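We use cookies to make this site work and to remember your login. Accept all / Manage

Mundmont Homeowners Board > Kitchens & Baths
Old sink, refinish or rip out?
4 min read

plumbline_pat
2020-06-24
House is from 1919, kitchen has what I think is the original sink. Cast iron, enamel over it, big apron front. Enamel is shot near the drain - gray, rough, holds every coffee stain going. Got a quote of over 300 to have it refinished on site. Wife wants it gone. I want to keep it. Has anyone here had one redone and did it last?

tubby_nelson
Had our tub done in October. Looked great for a while, then started lifting around the drain. It's paint. They call it a lot of things but it's paint. You can't put real enamel back on without a kiln and the sink has to leave the house for that.

gritsandgrout
Disagree with tubby. Mine's been fine for 3 years and we cook every day. Prep is the whole job. If the guy isn't etching it and masking for half a day, send him home. Also no rubber mats, they trap water under the suction cups and thats where it starts to peel.

tubby_nelson
A sink you can't put a mat in is a sink I don't want.

plumbline_pat
Mats I can live without. What I can't tell is whether mine is worn or just dirty. Everybody says scrub first. With what?

lowtide88
Paste of baking soda, leave it overnight, plastic scrubber. Then the powder stuff with oxalic acid in it if there's rust. Gloves, window open. No steel wool!! It leaves bits behind and the bits rust and then you're back here with a new thread.

Gray marks from pots usually come off. They're metal sitting on top of the glaze. If you run a fingernail over it and it catches, that's wear and no amount of scrubbing helps.

Different material I know, but worn is worn. I go by the line where white stops and gray starts. Ragged edge, scratches running through it, patchy:

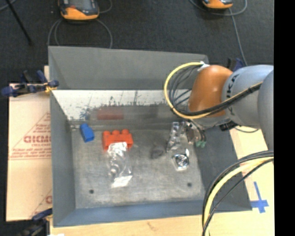 Gray bin, white up top on the back wall, worn and scratched along the line. Look at the edge, not the color.

If the edge on your sink looks like that I'd quit scrubbing and start pricing.

plumbline_pat
Ok that helps. Mine's raggedy on the left of the drain, smooth on the right. Nail catches on the left only. So half and half I guess.

gritsandgrout
Left of drain is where the dishes get dumped. Every old sink is like that. Still a good candidate.

hexkey_hal
Going to be the bad guy. Wife is right. You'll pay the refinisher, baby it, then pay again to haul it out. We put in a Vondden fireclay, 30 inch, and I never think about it. Cabinet needed a new support frame but that was one afternoon.

lowtide88
Fireclay chips too. Drop a cast iron pan in it and report back.

hexkey_hal
Have dropped one. Broke the glass that was in there, sink is fine.

mrs_dovetail
Please don't landfill it. Wirnivus on the old mill road takes sinks like that, they resell them and people drive a long way. I got my laundry sink there. Call ahead, they're picky about legs and faucet holes. And get two strong people plus a dolly, those things weigh more than a stove.

plumbline_pat
Didn't know about Wirnivus, thanks. Wife reading over my shoulder, she likes that one.

tubby_nelson
One more thing, lead. Old glaze can have it. Get the swab test before anyone starts sanding, and dont let the refinisher tell you it's no big deal. Hardware store has kits.

gritsandgrout
^ this we agree on. Test first.

amoah_road_anne
Over on the Amoah side a lot of us have these same sinks, same builder I think. Half the street left them ugly. Mine has a gray spot the size of a saucer and I put the dish rack over it. Cost me zero. Food rinses off fine.

hexkey_hal
Food safe though? Bare iron and all.

amoah_road_anne
It's iron. You cook in it.

hexkey_hal
I season what I cook in.

plumbline_pat
Lol. Ok plan - swab test, then lowtide's paste overnight, then see how much of it is stain. If the nail still catches I get a second quote, and if that's as high as the first one I'm calling Wirnivus to see what they'd give me. Will post how the swab came out.

lowtide88
Rinse the paste well before the acid powder. Learned that one myself, fizzed all over the counter.

Get new threads in your inbox. Sign up for the Mundmont weekly newsletter. Unsubscribe any time.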